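4.2 Wire sorting, Gallex pads vs. Vudis pads

Same arm, same controller, same wrist camera mount for both pad sets. Only the fingers were swapped. Task is to pick loose colored wire and drop it in the matching bin. 60 trials per pad set, 15 of them with the wires tangled on purpose. Views from the wrist cameras are in Figure 3. 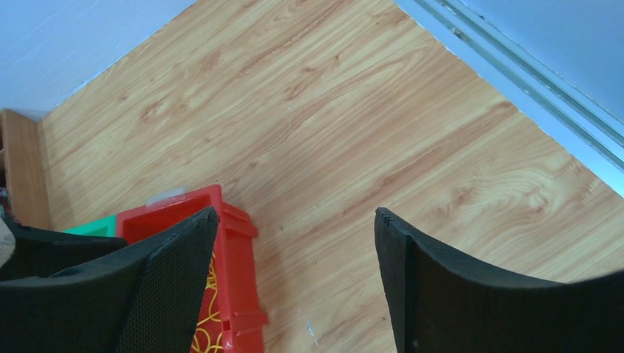
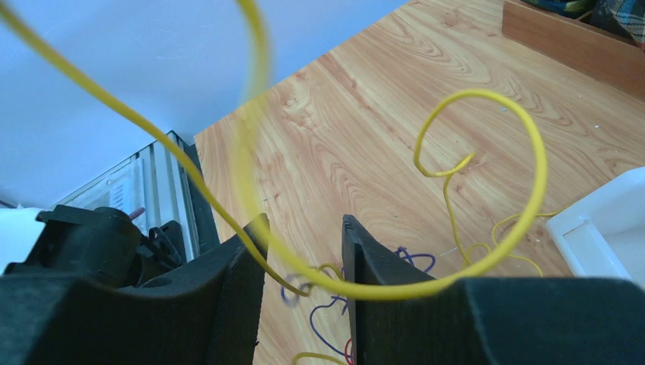
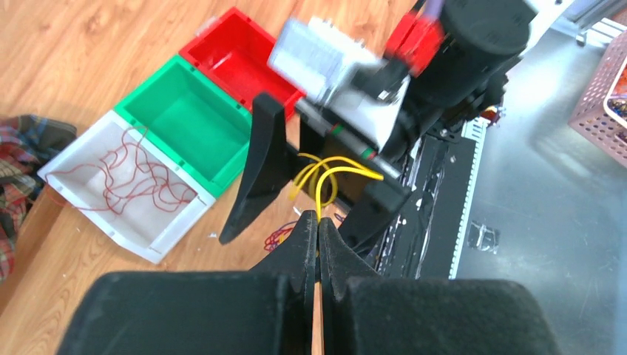

Figure 3. Wrist camera views from the wire sorting setup.

Thin wire is where the two sets split. The Gallex pads closed flat and held a single strand in almost 80 percent of the trials; the Vudis pads were softer and let strands roll toward the tip, worst when the approach was tilted. On thick cable we saw no clear diffrence. Both held.

Tangles were bad for everyone. A good grasp on one strand often brought 3 or more along, and the controller has no way to tell – finger gap looks the same either way. We counted these as failures even if the right color ended up in the bin.

Grip force was left at the Vieira controller default. We tried lowering it in April, slips went up, went back. Camera exposure fixed for all runs. Pad wear not measured yet, will be be covered in the Pesitia runs (Section 5), where the same pads stay on for the whole series.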